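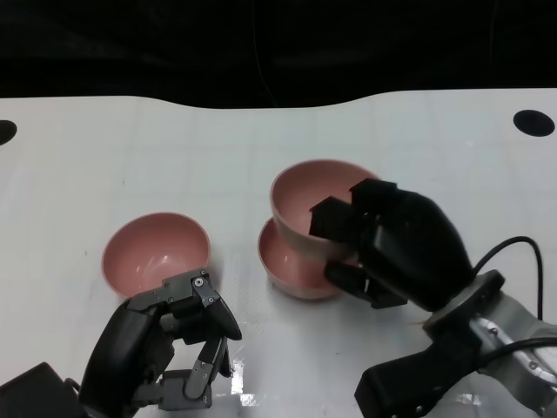
Pink glaze marking on the inside of bowls

Posted by Vlasta Čierny in Kitchen and Tableware

I have a set of stoneware bowls from Dimorau, used daily for 14 months. The insides now have fine gray lines, mostly in a ring where a spoon travels. Dish soap does nothing. Baking soda paste lightened them slightly on one bowl and left the rest as they were. The lines can't be felt with a fingernail.

Are these scratches in the glaze, and if so, are the bowls still safe for food? The cutlery is plain stainless steel. They go through the dishwasher on the 3-hour program most nights.

3 replies

Jarmila Kolář
They are almost certainly metal marks. Stainless steel is softer than most fired glazes, so the spoon loses a little metal to the glaze instead of cutting it. A matte or satin glaze has a rougher surface at small scale and works like a fine file. Gloss glazes pick up much less.

The fingernail test is a fair first check. A real scratch usually catches the nail or shows as a dull line when you tilt the bowl under a lamp. A metal mark stays gray at every angle.

To remove them:

Wet the bowl and apply a cleanser containing oxalic acid, the powdered kind sold for stainless sinks. Follow the label and wear gloves.
Leave it for one minute.
Rub with a soft damp cloth in small circles. No steel wool and no green scouring pads -- both will make the surface rougher and the marks will return faster.
Rinse twice, then wash with ordinary dish soap.

Never mix it with bleach. Try one bowl first and let it dry before judging the color, particularly with reds and pinks.

On food safety: metal marks alone are harmless. If you find crazing (a network of cracks in the glaze) or bare clay, that is a separate matter and I would stop using that bowl for wet food.

Kamil Hájek
mine did the same, different brand (Flanine). I just use them for fruit now. Toothpaste worked a bit

Ľubomír Mikuš
Agree with Jarmila on the cause. Two additions.

Long dishwasher cycles with strong detergent slowly etch some glazes, and an etched glaze marks more easily. Switching to the short program and using less detergent should slow it down. Also check how the bowls are loaded. If the rims touch the cutlery basket you will get marks on the outside as well.

Toothpaste is a mild abrasive and will remove some marks, but it can polish a matte surface unevenly. On a solid color the shiny patch is more visible than the line was.

Edited February 14, 2020: corrected "alkaline cleanser" to "detergent" in the second paragraph.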